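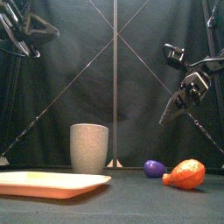
Attachment 1. Two arms over the tabletop.

Search tickets Go
2022-06-01 by Pádraig Nic Giolla
5 min read

Nightly backup to Hestby stops partway, no error on the console

Status: closed, one follow-up open
Source: Phelan (file server)
Target: Hestby (backup box, second floor)
Client: Flilow, scheduled mode

Reported symptom

The nightly job on Phelan starts on time and ends with "Completed". The snapshot on Hestby is short. The summary line reads 2,869 files skipped, with no reason code next to the count. A manual run of the same job from the console completes and skips nothing. The reporter had already restarted both machines before opening the ticket, so the in-memory logs from the first failure are gone.

Step 1. Rule out disk space

Hestby has free space on the backup volume and the quota for the Flilow account is off. The disk health page shows no reallocated sectors. I deleted two expired snapshots anyway and ran the job on its schedule. Same count of skipped files.

Step 2. Compare the manual and scheduled runs

Log level raised from 2 to 5 on Phelan. At level 5 the client writes one line per file, including the account that opened it. The manual run opens everything as the logged-in admin. The scheduled run opens everything as the service account. All of the skipped files are under /shared/Sornley, and all of them return "access denied" to the service account. At level 2 this is counted as a skip and does not fail the job.
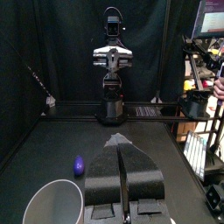
Step 3. Check permissions on the Sornley folder

The top folder lists the service account with read access. The subfolders do not. Inheritance was switched off one level down, and the permissions there name only the project group. The folder's change history shows this was done when Sornley was moved from the old volume with "keep source permissions" ticked. The service account did not exist on the old volume.

Fix applied: inheritance switched back on for the subfolders, project group entries kept. Do this from the server console. Over the network share the change applies to the first level and then stops quietly — I lost an hour to that.

Step 4. Retest

Scheduled run: zero skipped. Snapshot size on Hestby matches the source. I restored 8 files from different subfolders to a scratch directory and compared checksums with the originals. All match.

The run took longer than usual, as expected with the Sornley files going over in full. Later runs should be incremental again. Log level put back to 2. 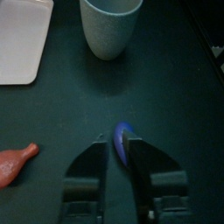 Follow-up

The job should not report "Completed" when it skips files. There is a setting under Alerts, "treat skips as warnings", which is off by default in our build. I switched it on for Phelan. It still needs to go into the base config for the other servers, and that change is booked for the July maintenance window.

If the skip count comes back before then, attach the level 5 log to this ticket and leave both machines running.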